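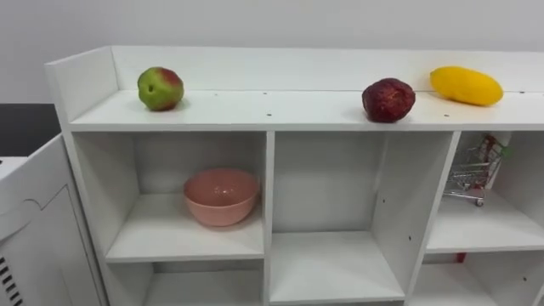 5. Setting Up the Top and the Cubbies

Okay, the hard part's over! If your Durklow cubby shelf is standing straight and you've wiped off the dust from unpacking, you can start putting things on it. I do this part slowly, with coffee, usually on a Monday when the house is quiet.

5.1 Push the unit back to the wall and check it with a level. If it rocks, go back to section 2 and snug up the base screws (mine needed it twice).

5.2 Run your hand along the top. The little screw holes near the front are supposed to be there. You can cover them with the stick-on caps from the Hedegaard kit, but I never bother.

5.3 Put your fruit out on top. The raised back and the tall side panel make a sort of shallow tray, so a mango-shaped thing can lie on its side against the back and stay put. Round fruit is another story! Apples go close to the side panel at my place, and I leave lots of space between pieces so I can spot a soft one early.

Note: Wipe up juice the same day. White surfaces stain faster than you'd think, and pomegranate is the worst.

5.4 Now the cubbies. Bowls first, one to a cubby, and set each one back from the front edge. A pink bowl looks really sweet against all that white, by the way.

5.5 Leave at least one cubby empty for now. You'll want it later, I promise.

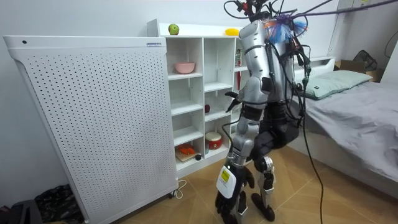
If the shelf is going in a bedroom like mine did, think about what else has to live on that side of the room. Anything tall and boxy standing in front will hide part of the cubbies, so save those for stuff you don't reach for much (spare sheets, the Sostley catalogs I can't throw out). I keep 12 inches clear in front of the ones I use every day.

Caution: Keep power cords flat and away from caster wheels. Roll something over a cord enough times and you'll be buying a new one.

5.6 Wait roughly 45 minutes, then check the level again with everything loaded. Floors in older Vulbridge houses dip a bit, and tile can fool you. If it's still good, go on to section 6, wall brackets.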